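Double-door fault halts simulated robot trials at Tillthorpe

Trials of a two-armed household robot have been stopped in simulation after a fault in its door-opening routine. The Tillthorpe test group said the problem came up in 95 of 824 runs on a double door, and that no physical robot has been allowed near a door since the count was finished in July.

The routine is meant to bring the right gripper to the black lever on the gray-green leaf, close on it and move the leaf while the left arm stays clear. The orange-brown leaf beside it has its own green lever, close to the black one. 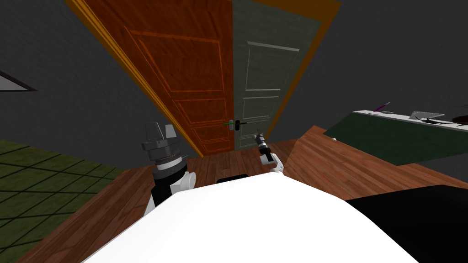
What went wrong

In the failed runs, the controller kept applying force after the door had stopped moving. A limit should have cut the arm's effort at that point. The limit was being read from a settings file written for single doors, and the file had no entry for a second leaf. With no value to use, the software carried on without one.

The grip itself was not at fault, according to the group's notice. Logs showed the fingers closing on the lever as planned in every failed run.

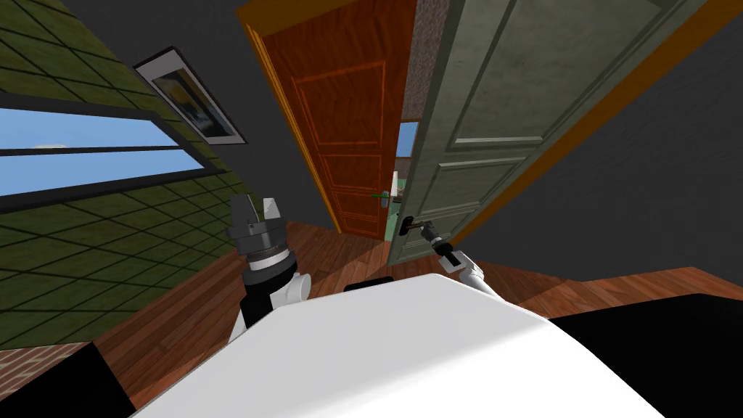 Engineers at Brallcombe, which supplies the arm software, received the logs the same month. They repeated the fault on their own machines and found that it also affected sliding doors, though less often. A corrected version now refuses to start if a limit is missing. It has passed 210 runs so far, and Tillthorpe wants 3,000 before it lifts the hold.

The Warora site, which uses the same door routine, has switched it off and is running only its shelf and drawer tasks. Chuang, the project's safety reviewer, has asked for a check of every other settings file in the package. 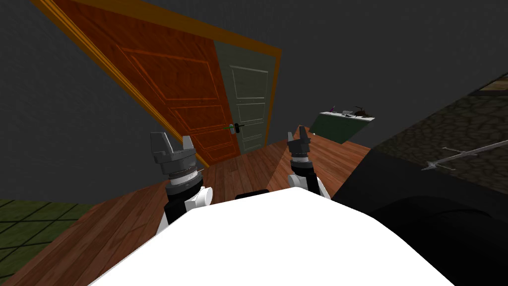

Was anyone hurt or anything damaged?

The fault occurred only in simulation, so there were no injuries and no damage to equipment. Tillthorpe said the same settings file had been due to go onto its physical robot in the next update.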